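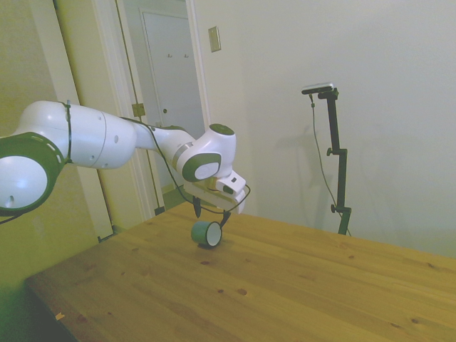

Avant d'enregistrer quoi que ce soit, guidez le bras à vide sur toute la trajectoire prévue, moteurs en compensation de gravité, et notez les articulations qui approchent de leur butée. Une démonstration qui passe à quelques degrés d'une limite sera mal rejouée dès que l'objet aura bougé de deux doigts. Faites ce contrôle pince ouverte et arrêtez-vous au-dessus de l'objet, les deux doigts de part et d'autre, comme sur le rouleau d'adhésif bleu-vert posé sur la tranche. Dans cette position, vérifiez le câble : il doit garder assez de mou pour que le poignet tourne, mais la boucle qui pend sous la main ne doit pas accrocher ce qui se trouve sur la table. Un collier sur le segment supérieur suffit en général à tenir le départ du câble. Serrez-le modérément et refaites le trajet complet après la pose.

Les conseils qui suivent concernent l'établi domestique ou le petit atelier, avec un bras léger et une pince à deux doigts. Ils valent pour le guidage à la main et pour la commande à distance, sauf mention contraire.

Préparer la table

Dégagez la surface au-delà de la zone utile. Balayez les copeaux et les miettes. Une table en pin à nœuds marqués convient très bien, à condition de ne pas la remplacer ni la poncer au milieu d'une série. Repérez la position de départ de l'objet au crayon, jamais avec un ruban de couleur vive qui resterait dans les images.

La caméra fixe se règle une fois. Bloquez les molettes du pied, tracez son emplacement et n'y touchez plus. Si elle a été heurtée, terminez la série en cours, étiquetez-la à part et recommencez le calibrage.

Fermez les volets ou travaillez toujours à la même heure. J'ai perdu 131 démonstrations en janvier pour avoir mélangé lumière du jour et plafonnier dans le même dossier. Elles étaient correctes une par une, inutilisables ensemble.

Guidage à la main

Tenez le bras par le dernier segment, pas par la pince. La pression des mains sur les doigts fausse la mesure d'ouverture. Placez-vous du côté opposé à la caméra fixe et gardez la tête hors du champ.

Avancez à vitesse constante. Les hésitations s'enregistrent aussi bien que les gestes utiles et le programme les reproduira. Si vous hésitez, supprimez l'essai et reprenez au début. Judit Oláh conseille de répéter le geste à voix haute avant la prise – approche, descente, fermeture, levée – et de garder la même cadence. La méthode paraît scolaire, elle fait baisser nettement le nombre de prises rejetées.

Marquez une pause nette après la fermeture de la pince, toujours de la même durée. Une demi-seconde suffit.

Commande à distance

Réduisez l'échelle des déplacements à l'approche de l'objet. Avec la manette Onia, la réduction se règle sur la gâchette gauche ; avec un bras maître de type Zupan, il faut passer par le logiciel et relancer la session. Dans les deux cas, faites dix minutes d'échauffement sans enregistrer.

Regardez l'écran plutôt que la table. L'opérateur qui voit la pièce directement utilise des indices que le programme n'aura pas, et ses démonstrations sont plus difficiles à apprendre.
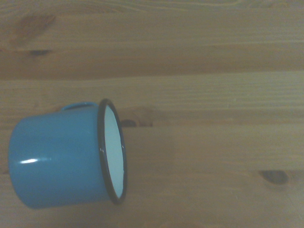 Variez la pose de l'objet de façon méthodique, par pas d'angle fixes, et consignez chaque pose dans le cahier. La tentation est de toujours remettre l'objet debout, car la prise est plus facile. Prévoyez aussi des départs couchés. Pour une tasse émaillée sur le flanc, anse vers le haut et ouverture sur le côté, la vue du poignet ne montre de l'anse qu'un arc aplati et de l'ouverture qu'une ellipse étroite. Décidez avant la série si la prise se fait sur l'anse ou sur le corps, et tenez-vous-y. Tournez ensuite la tasse de 90 degrés et recommencez. Le reflet blanc sur l'émail mérite un contrôle séparé : s'il devient trop étendu, déplacez la lampe.

Ne mélangez pas les objets souples, les rouleaux et la vaisselle dans une même série. Un dossier par objet, un sous-dossier par pose.

Trier les enregistrements

Relisez tout le jour même, en vitesse double. Écartez les prises où l'objet glisse, où l'opérateur corrige deux fois la même approche, où une main traverse l'image. Conservez quelques échecs dans un dossier distinct, ils servent à vérifier que le tri automatique fonctionne. Clavside les signale assez bien quand l'ouverture finale de la pince est anormale, beaucoup moins quand l'objet est simplement de travers.

Nommez les fichiers avec l'objet, la pose, l'opérateur et un numéro d'ordre. Lumturie Bošković ajoute le mode (main ou distance). Je fais de même depuis la dernière révision de cette page.

Entretien

Essuyez les doigts de la pince à l'alcool après les séries avec adhésif. Contrôlez le serrage des vis de la bride toutes les semaines. Dépoussiérez l'objectif du poignet avec une poire, sans chiffon.

Page revue le 6 mai 2022. Relecture : Iara Espinoza.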